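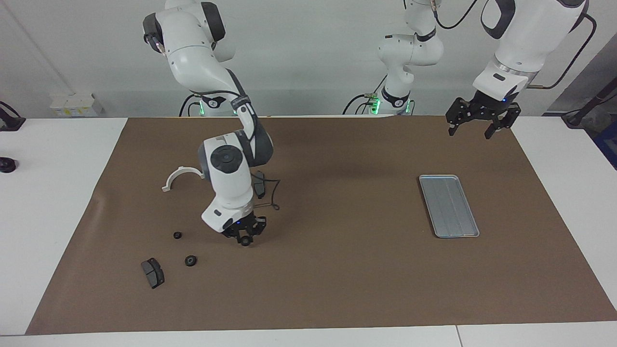
Small black rubber ring, brown paper on the table.

Stoserano, March 2024

1/ My kitchen tap has dripped all winter and I have finally repaired it. I write what I learned, maybe it helps another person who rents an old flat in Fliston, or in any place with old taps.

2/ First, the words. I grew up in Toledo and I knew the names of all these parts in Spanish only. In the shop I asked for "the little tyre of the tap". The man was kind and did not laugh very much.

3/ So: a washer is flat and sits at the bottom of the valve. An O-ring is round like a very thin doughnut and sits around the stem or the spout. If the water comes from the mouth of the tap, look at the washer. If it comes from the base or under the handle, it is more often the O-ring.

4/ Mine was coming from the base. For two months I was changing the wrong thing.

5/ Before you open anything, close the water. In my building the stopcock is under the sink, behind the bin, and it was so stiff that I needed a cloth to turn it. Then open the tap and let the rest run out. Put the plug in the sink! A small screw goes down the drain very easily.

6/ The tap is a Dirkus, quite old. The nut wanted a 23 mm spanner and I had every size except this one. I do not recommend pliers. I tried them and now the nut has marks on it.

7/ Take the old ring with you to the shop. Do not trust your memory and do not trust the photo on your phone, because in a photo all rings are the same size. You need the inside width and also the thickness of the rubber.

8/ If the old ring is flat on one side or has small cracks, it is finished. Mine broke in two pieces when I pulled it off.

9/ Clean the groove before the new one goes in. We have hard water and there was a white crust all around. I used warm vinegar and an old toothbrush and left it for the time of one coffee.

10/ A little silicone grease on the new ring. Not cooking oil and not petroleum jelly, they are bad for many kinds of rubber. My first ring was swollen by June last year and I believe this was the cause.

11/ Close everything by hand first, then a quarter turn with the spanner. Open the water slowly. Put a dry piece of kitchen paper under the tap and go away for one hour.

12/ I did a test with a measuring jug before the repair: 188 ml in one hour. It does not sound like a lot, but that is more than four litres in a day, and I pay by the meter.

13/ Someone asked me if the landlord should pay. In my contract the small repairs are mine. Read yours before you buy anything.

14/ Next is the shower, which makes a noise like a goose when it is hot. If you know what this is, please tell me. I have the spanner now.

Contact | © 2024 Stoserano | Back to top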